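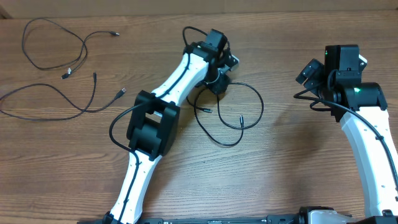
Coiled black cables and two white arms on a wooden tabletop.

Home Opinion Materials Letters Archive

February
By the Dolan Review materials desk

Every table should be sold with the name of its finish

A new table comes with assembly steps, a bag of screws and a card that tells the owner to wipe it with a soft cloth. The card will usually say whether the top is solid wood or veneer. It will very seldom say what is on top of the wood, and that is the part the owner touches, cleans, scratches and eventually has to repair. I think the finish should be named on the label, by type, with the same standing as the species.

The common finishes behave differently enough that care advice for one can damage another. Shellac softens under alcohol. Nitrocellulose lacquer can be attacked by the plasticizers in some rubber feet and vinyl mats. Hardwax oil takes spot repair well but needs fresh oil at intervals. A two-part polyurethane tolerates most household spills, but a deep scratch in it is hard to blend, and the usual remedy is to sand and recoat the whole surface. An owner who does not know which of these is present cannot choose a cleaner or a repair product, except by trial.

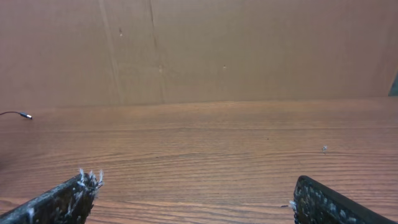
Reading time: 2 min

Makers give three objections. The first is that finishes change between production runs. They do, but so do fabrics, and upholstered goods have carried content labels for a long time. A batch code printed under the top would cover it. The second is that the formula is proprietary. A label does not need the formula. "Water-based acrylic, satin" gives away nothing that a competitor could not learn with a cotton swab and a few solvents.

The third objection is better. Buyers may read "polyurethane" as plastic and "oil" as natural, and choose on that basis. Some will. I would still prefer a buyer who misreads a fact to a buyer who was never given it, and a line of plain text on expected wear would correct most of the misreading.

I looked at how two sellers handle the question. Gosov, whose dining tables start at 700 dollars, describes its tops as "hand finished." The phrase describes labor and leaves out the material. Riltum prints a 27-page care guide that covers humidity, sunlight, felt pads and the tightening of leg bolts, and refers throughout to "the protective layer." The guide is careful work. Its section on scratches advises the owner to contact a professional, who will then have to test the surface to find out what Riltum already knows.

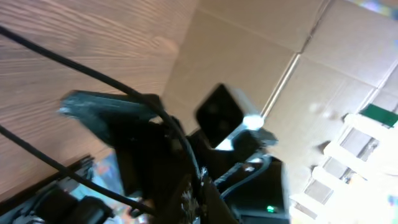 Cardboard next to the wood, with a black cable across both the grain and the view.

The cost of this silence falls mostly on the second owner. The first can at least write to the store. A table bought used has lost its paperwork, and the refinisher begins with a drop of alcohol in a hidden spot, then lacquer thinner if the alcohol does nothing. The test is reliable for older finishes and less so for modern crosslinked ones, which resist both. When the result is unclear, the safe choice is to strip everything. On thin veneer, stripping means sanding close to a layer that cannot be replaced – and a sound table may be thrown out because the job is not worth the risk.

A workable label would be small. It needs the finish type, the sheen, the batch code and whether the surface can be recoated without stripping. It should be stamped or burned into the underside, where it will outlast any card. Tunden already stamps its workbenches this way, and the mark takes up less space than the company logo beside it.

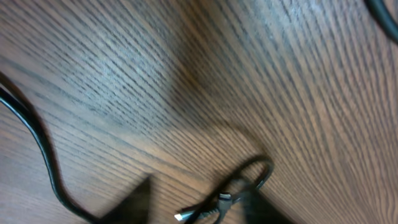 Can an owner find the finish type on a table that has no label?

Often, with a solvent test on the underside: alcohol softens shellac, lacquer thinner softens most lacquers, and a finish that resists both is probably a cured varnish or a two-part coating. Test a spot that will never show, and check first that the underside received the same finish as the top.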